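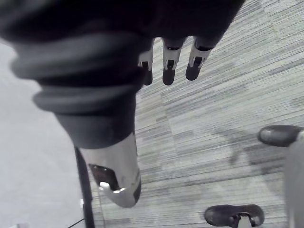 Gray carpet tile with darker smudges and streaks.

Carpet Tile Technician, Renitz
Ref. 1337

Renitz maintains floor coverings in office buildings. The technician will cover almost 4000 square meters of carpet tile at the Balogun site.

Duties:
Spot treatment and low-moisture cleaning
Lifting and relaying tiles, with stripe direction matched to the floor plan
Seam checks - written log after each shift

Required: 2 years in commercial floor care; able to kneel and lift for long periods. Experience with Pramo extraction equipment is a plus.

Contract runs through December. Apply by 8 August 2023 at the Renitz front desk, Room 146.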